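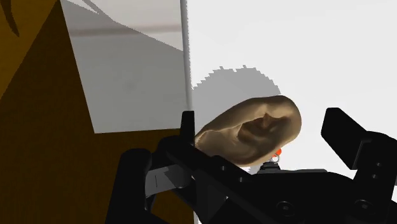 A tan, lumpy thing somewhere between a potato and a rough bread roll, with a dent near the middle.

6 min read

Recipes missing after moving from Tullard to Jikeo

Status: mostly solved, one leftover at the bottom

Hi all, I'm opening this as one long ticket and I'll keep adding to it as I go, so apologies in advance for the length. I've been keeping my family's recipes (plus my aunt's, plus a big pile that came from the Tamošiūnaitė collection, more on that in a minute) in Tullard for longer than I care to admit. Tullard still opens on my old desktop but it won't run on the laptop, and in June 2019 I finally gave in and bought Jikeo.

The export out of Tullard said 2,607 recipes. Jikeo, when it was finished, was short by 717. No error, no warning, just a cheerful green bar and the word Done!

Setup, in case it matters. Tullard on the old desktop, exporting to plain comma-separated text. Jikeo on the laptop, version 2. The file goes from one to the other on a thumb drive. I don't use the phone version at all.

First try

I did the thing everybody does and ran it again. This was a mistake. Jikeo doesn't check whether a recipe is already in there unless you tick the box under Advanced, and the box isn't ticked when you install it. So now I had two of nearly everything and was still missing the same ones. I spent an evening deleting before I noticed there's a "remove last import" command in the File menu. It works fine, it's just sitting under Page Setup where I would never look.

If you're reading this because you have the same problem, please use that and don't do what I did.

Second try

I went looking for a pattern. My first guess was photos, because plenty of my recipes have a snapshot attached and Tullard stores those in its own odd way. So I exported again with pictures turned off. Same shortage, to the recipe. Pictures weren't it.

Next guess was length. My aunt writes her instructions like letters, and her fruitcake (which we start in December and argue about until it's cut) goes on for pages. But the fruitcake was there! All of it, including the paragraph about my uncle's oven. Length wasn't it either.

I also tried renaming the file, moving it to the desktop, and restarting the laptop. I'm listing these so you don't ask me to do them.

Third try

Jikeo support wrote back at this point. Gareth Dobson took the ticket and he was very patient with me. He asked for the import log, and I hadn't known there was one. It's under Help, then Diagnostics, then Save Log, and it's an ordinary text file you can open in anything.

The log shows that Jikeo reads the file in chunks of 500 recipes. I'd assumed it took the whole thing in one gulp. When it hits a line it can't make sense of, it gives up on the rest of that chunk and moves along to the next one. It does write a note in the log saying so. It just doesn't tell you on the screen, which I have asked them to fix.

So I didn't have hundreds of bad recipes. I had a few bad ones, and each took everything behind it down with it. That explained why I couldn't find a pattern, and why the missing ones were such a jumble – pickles, a cheese pie, three kinds of potato rolls, all the soups starting with S.

What the bad lines had in common

This is where the Tamošiūnaitė collection comes in. Those recipes were typed up by a very careful person who put all the proper marks on the letters, in the source line and in plenty of the titles too. Tullard is old enough that it saves text in its own old alphabet setting, and Jikeo expects the newer one, UTF-8. Most letters are the same in both, so ordinary recipes sail right through. But the s with the hook and the u with the bar over it come out as garbage, and Jikeo sees the garbage and stops.

You'd think that would mean every recipe from that collection failed. I thought so too, and it bothered me for a day. Gareth explained that Jikeo only chokes when the garbage lands next to a quote mark, because then it loses track of where one box ends and the next one begins. In the middle of a word it just brings in the garbage and carries on. Sure enough, I had recipes in Jikeo credited to something that looked like a cat had walked over the keyboard, and I hadn't noticed because I was only looking at the totals.

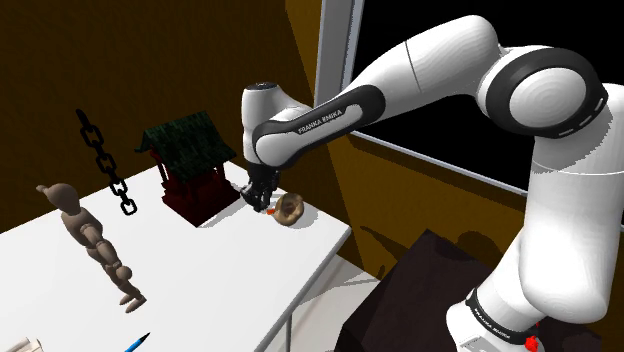

Can I fix the export file without retyping all the names by hand?

Open it in a plain text editor, choose the old Windows Baltic setting when you open it so the names look right, then save a copy as UTF-8 and import the copy. Don't open it in a spreadsheet first, or it may change your fractions into dates.

That bit about fractions is from bitter experience, by the way. I did open an early copy in a spreadsheet, and my half teaspoons of salt turned into the first of February. A whole page of them.

Fourth try, the one that worked

What I did, in order:

1. Removed the last import with the File menu command.
2. Exported again from Tullard with pictures turned back on.
3. Opened the text file in a plain editor using the Baltic setting and scrolled until I found a name I knew, just to see it looked right.
4. Saved a copy as UTF-8 under a new name, and left the original alone.
5. In Jikeo, ticked "skip recipes already present" under Advanced.
6. Imported the copy and went to make tea.

It took longer than the earlier runs, which worried me, but I suppose it was doing more work. When I came back it said 2,607 and I said a word I won't put in a ticket. I saved the log and there were no skipped chunks in it. I checked the soups. I checked the cheese pie. The names have their hooks and bars and they sort properly too, with Š coming right behind S, where I want it.

Things I noticed along the way

Tags came across but the colors didn't. Everything's gray now. I don't mind this, but my sister will, as she had desserts in pink.

Oven temperatures that were typed with the little degree circle are fine after the UTF-8 save. Before it, they had an extra letter stuck in front.

If two recipes have exactly the same title, the "skip recipes already present" box may treat the second as a repeat. It looks at the title and the source together, so mine got through because the sources were different. If you've got several called Potato Rolls with the source left blank, I'd give them different names before you export. I did that with a few of mine just in case – Potato Rolls (soft), Potato Rolls (pan) and so on.

Somebody on the Jikeo board suggested running the file through Jameo, a little converter that does the letters for you. I tried it on a copy. It did the names perfectly well but it also dropped all the blank lines between steps, so every recipe came out as one solid block. Maybe there's a setting. I went back to the text editor.

Reply from support

Gareth says the silent skipping is logged as a bug on their side and that a message on the screen is planned, no date given. He also says the chunk size can't be changed by the user. I asked if it could just skip the one bad recipe and keep the others and he said he'd pass that along.

Still open

Serving sizes. Tullard let me type anything in that box, so I have "six, or four if Dad's here" and "one tray." Jikeo wants a number and has left those blank. They're still in the log file as warnings, so I have the list, and I'm filling them in by hand in the evenings, starting with the breads. I'd be glad to hear from anyone who's found a way to put words in that box. Otherwise you can mark the import part of this as solved.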